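Hilos · Segunda mano y reparaciones

Abro hilo sobre comprar repuestos sueltos por internet, que llevo todo julio con esto y ya estoy hasta el gorro

1/ La radio de mi abuela dejó de sonar. Pensé: un condensador y listo. JA

2/ Primer pedido a Kondus. Barato el repuesto, carísimo el envío. Tardó 17 días y vino el valor equivocado. Reclamo, me contestan con un formulario. Relleno el formulario, me mandan otro formulario

3/ Segundo intento, Uvent. Ahí sí, rápido. Pero pedido mínimo de 10 unidades. Para qué quiero yo diez. Pues ahí están, en el cajón

4/ Consejo de Hamish Trevaskis, que vende radios viejas y sabe del tema: mirar SIEMPRE la medida entre patillas antes de pagar. Yo no miré. No entraba ni de lado

5/ Otra cosa – los lotes "surtidos". 800 piezas por 28 euros, suena a chollo. La mitad resistencias del mismo valor y las bolsitas sin etiquetar. Dos tardes clasificando con el polímetro y la lupa

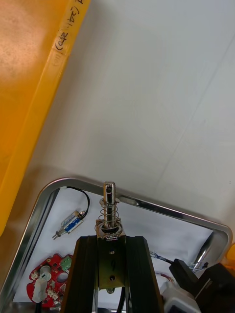
6/ Y lo del embalaje, madre mía. Una pieza como una lenteja en una caja donde cabe una sandía. Escribí para quejarme y me ofrecieron un cupón. Caducado

7/ Loukia Karagiannis me pregunta por privado si sale a cuenta. En dinero no, Loukia. Con lo gastado me compraba otra radio y me sobraba para la cena

8/ Pero la voz del parte de las ocho saliendo de ese altavoz... pues eso. Suena bajito y con zumbido, pero suena

9/ Si alguien tiene el esquema de una Jeleo antigua, de las de dial redondo, que me escriba porfa. El zumbido me esta matando

10/ Regalo condensadores, por cierto. Solo pagáis el sello

Más hilos recientes
– Cómo limpiar un dial sin borrar los números
– Bhardwaj o Uvent: comparo gastos de envío
– Mi abuela y la radio de la cocina
– Soldadores baratos que no compraría otra vez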